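MEDIA RELEASE
16th February

Plotovo opens its puzzle and games lending library at Munard

Members can borrow from a catalogue of 2,366 puzzles, board games and hand-held brain teasers
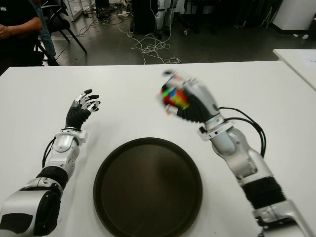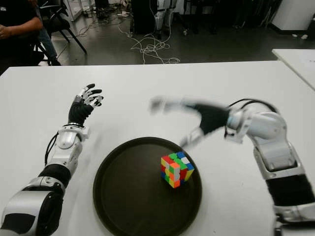
Plotovo has opened a lending library for puzzles and games on the ground floor of the Munard building, with borrowing available to anyone who lives, works or studies in the local area. The catalogue stands at 2,366 items and covers jigsaws, board games, card games, wooden burr puzzles, tangrams and twisty puzzles of the Rubik's cube type. Items can be tried at the tables before they are signed out. Each table has a plain white top, and small puzzles are handed over on a round dark tray with a raised rim, like the one the scrambled cube is resting in. The tray goes back to the front desk with the puzzle, and staff check the item against its card before it is shelved or lent.

The library replaces the cupboard of donated games that Plotovo ran from its Wondano office. That collection was open for two afternoons a fortnight and had no catalogue. Borrowers wrote their names in an exercise book, and a good number of jigsaws came back short of pieces with no record of who had them last.

"We had outgrown the cupboard well before we admitted it," said Kirstin Ogilvie, program manager at Plotovo. "People were driving across town to look through a stack of boxes in a hallway. They can now search the catalogue at home, see whether the thing they want is in, and have it put aside."

Membership is free. Members can borrow up to four items at a time for three weeks, and can renew a loan if no one else has asked for it. Jigsaws of 2,000 pieces or more go out for six weeks. Children under 16 can join with a parent or guardian's signature.

Twisty puzzles make up a small part of the catalogue but have their own section, organised by size and difficulty. Standard three-by-three cubes are lent scrambled unless the borrower asks for one solved. Two-by-two and four-by-four cubes are also held, along with pyramid puzzles and a few older designs that are no longer made. The older ones are for use at the tables only.

Remedios Maglaya, who catalogued the collection, said the cubes had taken more time than their number suggested.

"A cube can look fine on the shelf and be no good at all in the hand," Ms Maglaya said. "We turned every layer on every one of them. If it stuck, it was taken apart, cleaned and put back together. If the stickers were lifting we replaced the set. A few had been put together wrongly at some point and could never have been solved, so those were rebuilt."

The jigsaws were a bigger job. Each one was counted by weight and the doubtful boxes were then made up in full. Puzzles with one or two pieces missing have been kept and are marked with a yellow dot on the spine of the box. They are popular with borrowers who don't mind, and the number missing is written inside the lid.

Shelving and tables were supplied by Ljungberg, which also fitted out the repair bench at the back of the room. The tables are set at a height that suits both standard chairs and most wheelchairs. The white tops were chosen after trials with several colours, as small parts and dropped pieces were easiest to find against them.

"A games table gets treated harder than an office desk," said Ebbe Dahlgren of Ljungberg. "It gets leaned on and wiped down all day. We also had to think about glare, so the lights have been moved to sit over the aisles."

The trays came out of the same trials. Staff wanted something that would keep a puzzle and its loose parts together while it was carried between the desk and the table, and the raised rim stops parts rolling away. Flat trays and shallow boxes were tested as well. The boxes were too deep for young children to see into.

A beginners' cube session will run in the library once a month. It will be led by Jonatan Tangen, who has taught the layer-by-layer method at schools in the district. The session covers how to read the faces, how to complete the first layer, and how to get the remaining layers in place without undoing the first. Participants can use a library cube or bring their own.

"Most people can do one face and then they stop, usually for years," Mr Tangen said. "They've been told it's all mathematics. It's a short list of moves and some practice. We start slowly and I don't bring a timer."

Places are limited to 12 per session and bookings can be made at the desk. There is no charge. A separate session for people with arthritis or limited hand strength is planned for September, using larger cubes with a looser turn.

Plotovo is also accepting donations. The library is looking for complete board games in their original boxes, jigsaws of 500 pieces or more, and mechanical puzzles of any age. It can't take electronic games, video games or anything with a lithium battery. Donors are asked to ring ahead if they have more than two boxes, as storage is tight.

Esi Antwi, who runs the front desk, said incomplete games were still worth offering.

"Dice, counters, spare pawns, egg timers, we'll use all of it," Ms Antwi said. "We have a drawer of odd parts at the repair bench and it has already got a number of games back on the shelf. Just put a note in the box saying what's missing."

The library is open from 10 am to 5 pm, with late opening until 8 pm two nights a week. Hours, the full catalogue and the membership form are on the Plotovo website. Items borrowed from the old Wondano cupboard can be returned at either address and no fines will be charged on them.

Parking is available behind the Munard building, with entry from the side street. The library entrance is step-free and there is an accessible toilet on the same floor.

Media enquiries
Kirstin Ogilvie, Program Manager, Plotovo
Interviews with library staff can be arranged on request.

ENDS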